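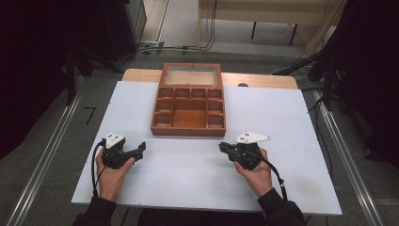
Feb 22, 2023

Up before the alarm, which never happens, and on the 8 o'clock train to Rastbridge with a flask and far too many layers. Delwyn McKinnon was opening the new wing of the costume museum and I had promised myself I'd be on that pavement, drizzle or no drizzle. Well, there was drizzle. I didn't care one bit!

I've followed her clothes since the Plultham years (the series, I mean, though I did once go to the village too and ate a very dry scone there). She has hardly been seen since the baby arrived in November, apart from one blurry photo outside a bakery that people online managed to argue over for a week. So this was her first proper outing, and I wanted to see the coat with my own eyes and not on my phone.

And what a coat! Bottle green, long, cut quite wide in the shoulder, with a half belt at the back that you'd miss completely in the press photos because they all shoot from the front. It's Maihi, I'm nearly sure. The collar had that same rolled edge as the camel one she wore to the radio awards. Under it she had a plain cream jumper and dark trousers with a proper crease, and on her feet the flat Fladov boots that she has now worn six times by my notes. Six! I love that she re-wears things. The boots have been resoled as well, I could see the new edge when she came up the steps, and it made me unreasonably happy.

No hat. The woman next to me was disappointed about that, as she had come over from the coast especially in hopes of a hat. Hair down, tucked behind one ear, small gold hoops, hardly any make-up. She looked a bit tired and very cheerful.

She stopped for ages. I'd expected a wave and straight in, but she worked her way along the whole railing, asking people how long they'd been standing there and saying sorry about the weather as if she had ordered it. When she got to us I had a good question ready about the lining and what came out was "lovely boots". She said, "They're older than my marriage," and laughed, and then somebody's little girl gave her a drawing and that was my turn over. I have been replaying it all day.

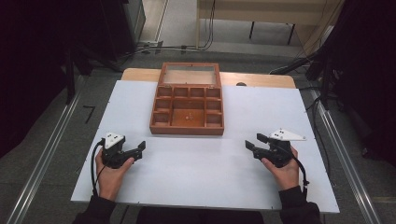
Inside the museum

They let the public in after lunch, and I nearly went home and am so glad I stayed. 98 costumes in the new wing, with decent lighting for once and labels you can read without kneeling. The Plultham wedding dress is in the second room. It's much smaller than I thought, and the sleeves are a completely different colour from how they looked on telly, closer to tea than to ivory. There's a darn near the hem, beautifully done. I stood there so long that a school party had to go round me.

Noeline Hollis was giving a talk at three on how she made the dress and I squeezed in at the back. She went through 25 samples of lace before the director said yes, and the one he chose was the first one she'd shown him. The whole room groaned! She was wearing a navy boiler suit with a pincushion still strapped to her wrist, and I thought she looked every bit as good as anyone on the steps.

Bought two postcards and the exhibition book, which was more than I meant to spend. Tea and a cheese toastie in the café, then a seat all the way home.

Later

Photos are up everywhere already. One site has the coat down as black, which is maddening, and another says the boots are new. I've written to the second one. Must find out whether the green comes in a shorter length, and ring Mum in the morning to tell her about the darn.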